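Food Handling and Storage, Room 52, Altcombe
Notes for session 2: sorting a mixed table

I'll keep this one short, I promise!

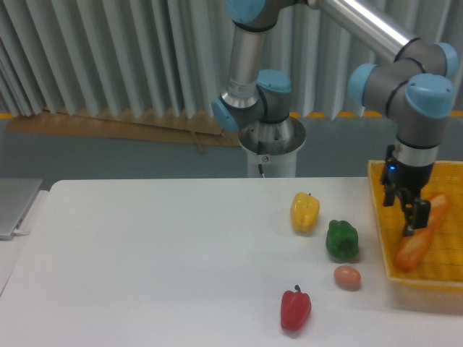
So, bread and fresh vegetables. I like to give the bread a basket of its own, and a long baguette goes in on the diagonal if the basket is shallow (don't snap it in half, please, I've seen it done). A mesh bottom is great for crusty bread, it lets the air get underneath.

Bell peppers are a separate job. Yellow or green, I check the stem end first and then flip them over and look at the bottom, where soft spots love to hide. Wash them right before you cut them. For the fridge I go with the crisper drawer.

Read the Cellus handout before May, pages on crusts and moisture only. Wipe your table down when you leave.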